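Clisville Office Cleaning Study: Gallery and Equipment Notes

We are deciding what to buy for the table-wiping work at the Clisville office, and this page keeps the pictures and the numbers in one place. Daranee Wiriya put the budget together. Fikri Nair runs the hand-held grippers and keeps the spares.

The plan covers 9 hand-held grippers for collecting demonstrations, plus 70 pairs of fingertip pads. Arms are a separate request and will go in after the Drominport visit. Quotes from Girstead and Sitompul are both in. Sitompul is cheaper per gripper but charges for shipping on every pad order, so the totals end up close. 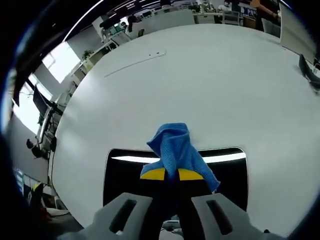

Page last changed: 4 October 2026

Blue microfiber cloth pinched between the yellow pads, over the black panel in the round white table. Cloths are the cheapest line in the budget. We asked for 192, all the same weave, so that a worn one can be swapped without changing anything else.

Pads. Priced by the pair. Fikri wants them ordered in one batch with the grippers so we don't pay shipping twice. Girstead will hold its pad price through the end of the order, and Sitompul has not answered on that yet.

Tables. No purchase needed. The office tables stay where they are and people go on working at the desks nearby. If we add a second site, Drominport has tables we can use, but nobody has measured them.

Storage and charging. One lockable cabinet and a power strip for each work area. Daranee has left the cabinet out of the first order because the one from the August move may be big enough.

Hours. Set at 63 for the first round of wiping, including setup and checking the recordings. Operator time is in the staffing budget and does not show up in the equipment total.

Still open: the warranty on the grippers, the return terms for opened pads, and whether cloth washing goes under supplies or services. Send corrections to Daranee before the order goes out.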